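Sorting cell at Putthorpe back in tune after gripper reset

The small sorting cell at Putthorpe is set to go back on shift this week, and the people who look after it are feeling pretty cheerful about it. Tatu Rotich, who has minded the cell since it arrived from Clarnness, spent a good part of April going over the gripper. The two fingers had been closing a touch unevenly, which is hard on narrow packs (and on everyone's patience!).

Before anyone touched the real arm, the new finger settings were tried out in simulation, one pack at a time. 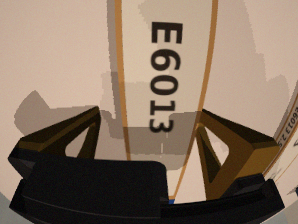
Simulated view of the gripper's two fingers at a pack marked E6013.

Rotich likes to work this way, even if it means a few more cups of tea at the desk. "You can get the angle wrong 200 times on the screen and the worst you've done is lose a morning," he said.

The finger pads will now be checked every 5 days, up from every 8, and the closing width will be written in the logbook each time. Neighbours at the Hoka depot have already asked for a copy of the settings.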